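Recipientes de plástico com tampa: conservação e uso na cozinha

Tempo de leitura: 2 minutos

A escolha do recipiente influencia a conservação dos alimentos secos e do pão. Recomenda-se o uso de caixas de paredes translúcidas, que permitem verificar o conteúdo sem levantar a tampa. 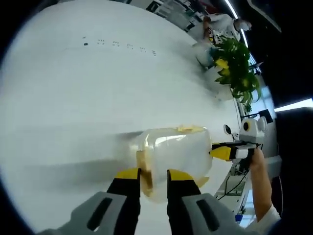 Caixa de plástico translúcido, de cantos arredondados, sobre mesa branca.

Antes de guardar o pão, este deve arrefecer por completo. O calor retido produz condensação e favorece o bolor. O pão de forma deve ser consumido em 72 horas; o excedente é fatiado e congelado.

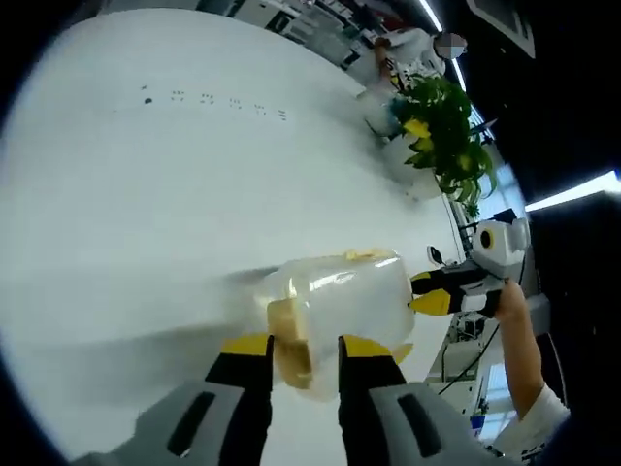 Rosalie Schwaiger
Responsável pela secção de Economia Doméstica, Irwood

A lavagem faz-se com água morna e detergente neutro, sem esfregões abrasivos. As manchas de gordura cedem com uma pasta de bicarbonato de sódio, aplicada durante a noite.

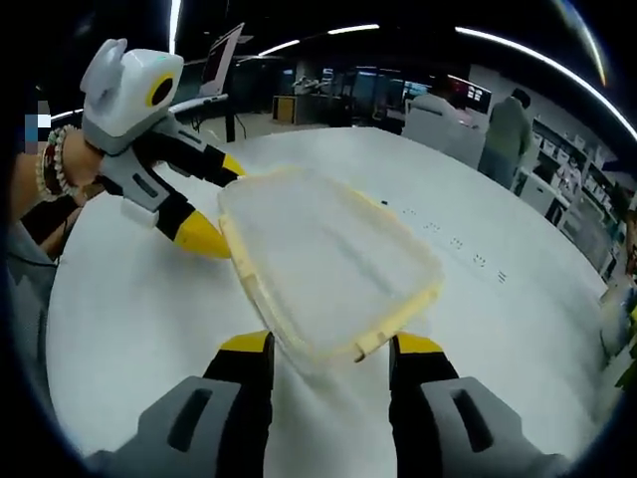 As tampas exigem cuidado próprio e secam separadas das caixas, apoiadas na vertical. A humidade acumula-se sobretudo no rebordo. Nos modelos retangulares de rebordo elevado e com uma pequena patilha, como o da fotografia, convém passar um pano fino ao longo de todo o contorno. As tampas deformadas devem ser substituídas.

Artigos relacionados
Como descongelar pão fatiado
Organização da despensa em 3 etapas
Limpeza das juntas do frigorífico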